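About Pichler Floors

Pichler Floors supplies and lays tile and stone floors for homes, shops and small public buildings. We work from a showroom and warehouse on Brellholm Road, and most of our jobs are within an hour's drive of it.

The business started as a tile counter at the back of a hardware store. Larasati Hutapea bought the counter and its stock when the store closed and moved everything into the present building the following December. She still runs the company and still does most of the first site visits. Syafiqah Tjoa joined as an apprentice setter and now manages the installation side, including scheduling, training and the final walk-through on each job.

We have 10 people on staff. The setters are employees and are paid by the hour, whether a floor takes longer than planned or not. We do not sell leads to other contractors.

What we do

Our main work is ceramic, porcelain and natural stone flooring. We remove old floors, level and repair the base, lay the new tile, grout it and seal it where the material calls for it. We also repair older floors, which can mean finding a match for tile that is no longer made. The warehouse holds 436 patterns and colors in odd lots for this purpose, and customers are welcome to bring in a loose piece and compare.

Checkerboard floors are a large part of what we are asked for. They look simple, but the layout has to be settled before the first tile goes down. A straight grid shows every wall that is out of square. We draw the room to scale, mark the center lines and agree with the customer on where the cut tiles will fall.

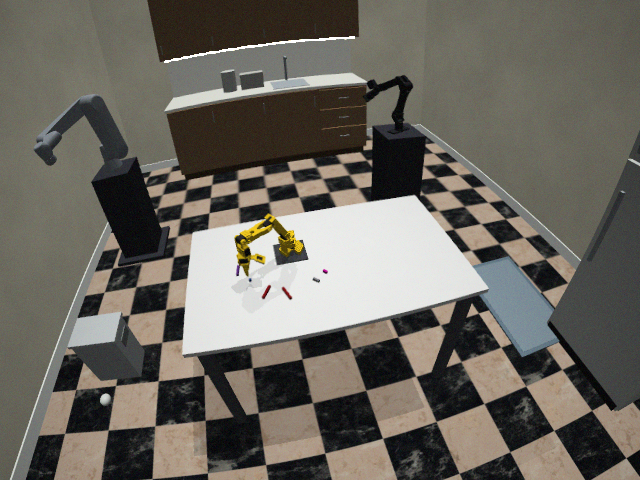

Checkerboard layout in black and pinkish beige, with veining on the dark tiles.

For customers who want help choosing, we offer a design visit. It takes two hours and covers tile size, color, grout and how the new floor will meet the floors next to it. The fee comes off the bill if you go ahead with the job.

Suppliers

Most of our porcelain comes through Julora. Setting materials and sealers are from Dritance. We have used both for years and keep their current sample boards in the showroom. Stone is bought by the lot, so the color will vary from one order to the next. We ask customers to look over the full lot before we cut any of it.

Guarantee

Our labor is guaranteed for 69 months from the date of the final walk-through. Cracked grout, loose tiles and lippage are covered. Damage from leaks or from movement in the building is not, though we will come out and look.

Visiting us

The showroom is open Monday through Saturday. Parking is behind the building, next to the loading door. Please call ahead if you want to see stone, as the slabs are stored upright and have to be moved with a cart.

Page updated 29th August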